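Search this site Search

Packing Black Molded Parts from Shelf to Bin: Our Project Report
25 Feb 2025 by Roswitha Kaufmann
Print this page | E-mail this page

For our packing project at Flasau we picked something that sounds awfully small (moving molded parts off a yellow shelf and into a plastic bin) and I have to say we grew very fond of it! The parts are long and curved with a lip around the edge, so they rock against each other if you just drop them in.

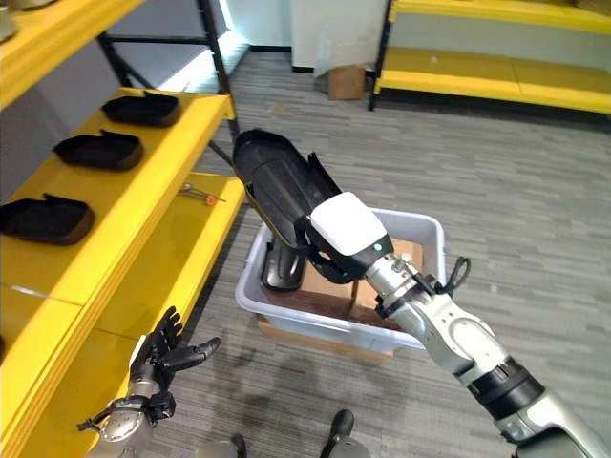

Why put cardboard in the bin?
It gives the parts a softer surface to rest on, and it can be swapped when it gets worn.

Our first plan was to lay everything flat, which looked lovely on paper and used up the floor of the bin far too quickly. Standing the parts on end, side by side, was Park's idea, and it left us more room to work with, though the last one in still likes to lean.
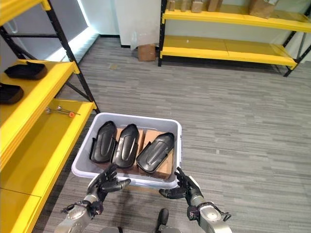

Figure 2. Three parts in the bin, with cardboard underneath.

We wrote the steps on one sheet, and after four drafts it was short enough to tape up near the shelves. Keep the bin close to the shelving, take the nearest part first, and set it down by its end.

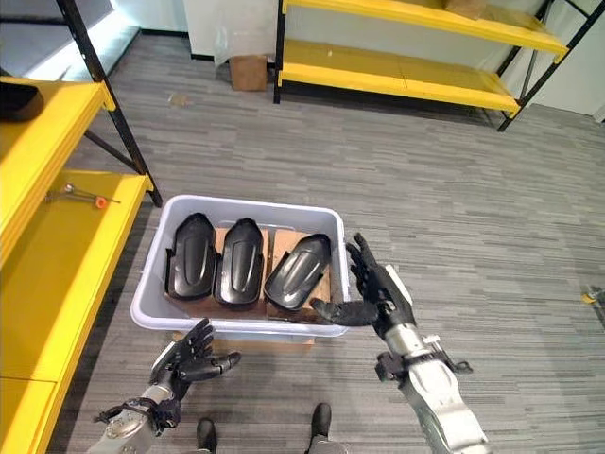 The sheet also asks for a quick look at the lip of each part before it goes in, and we argued over that line for a good 30 minutes before keeping it. In March we would like to try the same steps with a deeper bin and dividers cut from old boxes.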